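**Thursday, March 14, 2019**

**Shelf cell, Draseo bench. Service and re-setup after hand exchange.**

Status at start of shift: cell powered down, lockout tag in place, right hand removed and on the service bench. The left arm was not touched during the previous visit and was left on its existing calibration.

**1. Right hand, refit**

The replacement hand was received from Koltel with the adapter plate already fitted. The plate was checked against the wrist flange with a straightedge before mounting. One of the dowel holes carried a small burr, which was removed with a fine stone. The flange was wiped with alcohol and allowed to dry.

The screws were tightened crosswise in two passes. Paint marks were applied to all heads so that any movement can be seen at the weekly check. The old paint marks on the forearm screws were cleaned off and renewed at the same time; two of them had become unreadable.

The finger joints were moved by hand with the power off. The first finger is slightly stiffer than the others at the base joint. Koltel states in the delivery note that this is to be expected in a new unit. It is recorded here for comparison and will be checked again in July, together with the annual service.

**2. Forearm cable**

The cause of the earlier dropouts was the cable and not the hand. The sleeve was worn through on the inner side of the bend where it had been rubbing against the forearm housing. The conductor below was intact to the eye but failed the continuity test when the cable was flexed.

A new cable was installed. The loop was made longer than before and given 31 mm of additional slack, measured with the elbow fully extended. The arm was then moved slowly through its full reach on the pendant while the cable was observed from the side. No contact with the shelving was seen in any of the standard poses. In the lowest pose the loop comes close to the edge of the divider. This pose is not used by the present program, and it should not be added without a new check of the cable.

The removed cable is tagged and placed in the drawer marked for failed parts. Please do not discard it. The connector is good and can be reused.

**3. Shelving position**

The shelving unit had shifted on the floor, probably when the wall behind it was cleaned. It was returned to the reference position with the two gauge blocks. The offset before correction was 6 mm at the near corner and 4 mm at the far corner, so the unit had also turned slightly. This explains part of the poor approach angles recorded during the last week of operation, which had been attributed entirely to the hand.

The feet were locked down again. The tape at the corners has been replaced. Anyone who moves the unit, for any reason, is to enter it in this book on the same day and run the corner touch routine before the next program start.

**4. Camera and hand-eye check**

The head camera mount was found firm. The lens was cleaned. The calibration routine was run twice. The first run was rejected because the overhead lights had been switched on only a moment before and the exposure had not settled. The second run was accepted and saved under the cell name with the suffix "b". The previous file has been kept in the same folder and must not be overwritten until the Unow software update has been installed and confirmed.

White panels remain a difficulty for depth. Values on the back walls of the compartments are noisy, and the interior corners are worse than the flat areas. The filter setting was left as it was. A matte cover sheet was considered and not fitted, as it would change the floor height of the compartments and require all shelf poses to be taught again.

**5. Grip settings**

The grip force table was copied from the old hand and then reduced by one step for all soft items. The new finger pads are less worn and hold better at the same setting. The reduced table is stored as the default. The old table remains available under "prior hand" and should be deleted after the July service.

For fruit lying on its side, the approach is to be made with one finger over the top and the lower finger curled beneath. The former approach, with the fingers closing from both sides, tends to roll round items toward the back of the compartment, where the wrist can no longer follow without touching the upper shelf. The program Stojanović-2 has been changed accordingly. Stojanović-1 has not been changed and is to be regarded as withdrawn.

**6. Shelf pick, right arm, with basket on left arm**

Setup used: pear in the central compartment, red strawberry-shaped fruit in the adjoining one, remaining compartments clear. The left hand carries the red basket by its raised handle. The basket is held low and to the left of the pick compartment so that the right arm does not have to cross over it during the approach.

The program was run at reduced speed with one person at the stop button. A total of 13 picks was recorded with the pear. All completed without a dropout on the hand connection. On one pick the upper finger made light contact with the divider during withdrawal; the retreat path was raised slightly and the contact did not occur again. The neighboring fruit was not displaced on any of the picks.

Points to observe when repeating this setup:

- Confirm that the basket handle is upright before the left hand closes.
- Place the pear with the neck to the left. The taught grasp assumes this direction.
- Check the cable loop at the wrist before each series and after any stop.

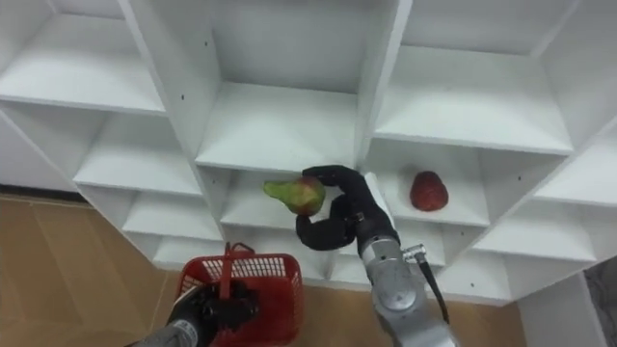 **7. Open items**

- Order one spare forearm cable of the longer type. The Draseo part list still shows the short version and needs to be corrected.
- Repeat the series with the pear turned the other way once a second grasp has been taught.
- Ask Koltel whether the pads may be cleaned with alcohol. Until an answer is received, use a damp cloth only.
- Fit a strain clip at the forearm connector. The present fastening is a cable tie and is temporary.
- Full speed operation is not released. It requires a complete series with mixed items and a second inspection of the screw marks.

Cell left powered down, arms in park position, key returned to the cabinet.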